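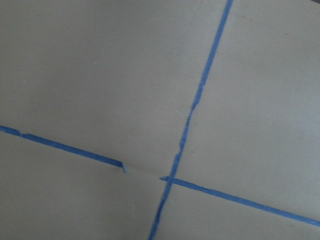
Shanti Chauhan wants to know why anyone would put down tape before they've even picked the robot, and whether I've considered just buying the thing and finding out. Shanti, I have considered it! I considered it for most of last winter and then I priced it, and now I own a lot of blue tape.

So, a thread on how we're planning the arm purchase, for everybody who asked after my last grumpy post about quotes.

Background for new folks: small shop, we pack and kit replacement parts, and one bench does the same pick-and-place motion all day long. That bench is getting an arm. The budget gets locked in October and I have to have real numbers by then (gulp).

Blue tape on the work surface is how I'm arguing with myself about zones. Where parts come in, where they go out, where a person can still reach. The lines cross and they're crooked and one of them has a gap in it, and I don't care, it's painter's tape. You rip it up and try again for pennies.

What I'm trying to settle is reach. Reach is what you pay for. Wanik quoted us two sizes of the same arm and the jump between them made me go get a snack before I read the rest of the email.

If all the spots we need fit inside the smaller circle, we buy the small one. If one tray has to sit way out in a corner, that tray is now the most expensive tray in the building. I would rather move the tray.

The other thing people forget to budget is everything bolted to the arm. Gripper, cables, the mount, the controller stand, some kind of guarding depending on what the risk assessment says. Ralletti's quote had all that on page one. Wanik's had it on a separate sheet I had to ask for twice.

I'm putting 15 percent on top for the stuff I haven't thought of. Réjean Beaulieu says that's too low and I should double it. Réjean has done three of these and I have done zero, so I'm nervous, but I also have to get this past my boss.

Training! Put it on its own line. Huerta includes two days on site and the others charge for it, and if you compare only the sticker prices you'd never catch that.

Somebody asked about leasing. We looked. The 7 year plan was silly for us, the shorter one is still on the table, and I need to sit down with the service terms because who pays when a joint wears out is written in very small type.

Also asked: used arms. There's a reseller in Dornport with a couple I liked. Cheap! But check that you can still get spare parts and software for that exact model before you fall in love. I fell in love first. Don't do it my way.

Oh, and power and air. Our bench has one outlet and no air drop. Getting an electrician in came to 802 dollars, which isn't scary next to the arm, but it wasn't on my list at all until last month.

Next up is cardboard cutouts of the trays, set down against the tape, and then I'm sending the layout to all three vendors so they're quoting the same job. Will post the spreadsheet once I've taken the embarrassing notes out of it.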